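Equipment Planning for Robotic Kitchen Trials
Speaker notes, Bultarora session
July 21, 2024

Slide 1: Scope of the request

Welcome delegates. State that the Lallell programme seeks approval for one bench-top manipulation station, to be funded in the coming budget year. The station will be used for appliance tasks: opening a toaster oven door, handling a bread roll and setting the controls. Remind the room that the arm itself is the smallest part of the planning work.

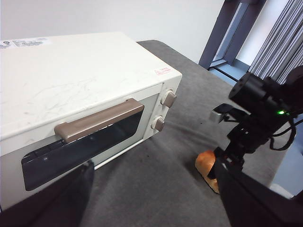 Slide 2: Capital and consumables

The appliance and its mat are ordered as consumables. Grippers, wrist cameras and cabling are capital items and must be tagged on receipt. The Espiritu quotation for fingertips and spare linkages is $2,183, delivered. Members may ask why an ordinary household oven was specified. The reply is that replacements can be bought locally at short notice.
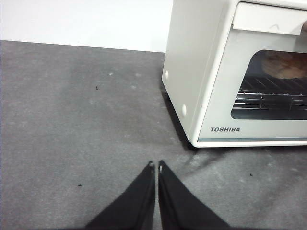

Freight is quoted separately. Regional sites should allow a further $200, and should confirm the figure in writing before April, when the carrier revises its schedule.

Pause for questions on freight only. Questions on staffing are held over to Slide 4.

Slide 3: What the task demands of the hardware

Rotary controls deserve particular attention. The oven has one knob for temperature and another for the timer, each with a bar-shaped grip, and a fingertip that cannot hold such a bar squarely should not be purchased at any price. 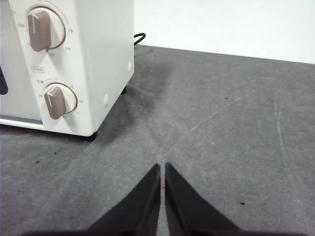 Each tender response must therefore state fingertip width, grip force and the cost of a replacement pair. Todia has offered a loan set for evaluation — the loan agreement is in the delegates' folder. Allow around $3,000 for bench power, guarding and electrical inspection.

Slide 4: Recurrent costs

Servicing is to be budgeted from the first year. Staff training is charged to the site, at $100 per operator. Ask each site to nominate its operators by the close of the session.
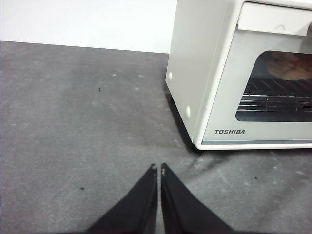

Lallell Equipment Planning Office

Slide 5: Decisions sought

Approval of the capital list as tabled. Approval to accept the Todia loan set. Sites wishing to defer should advise the office in writing.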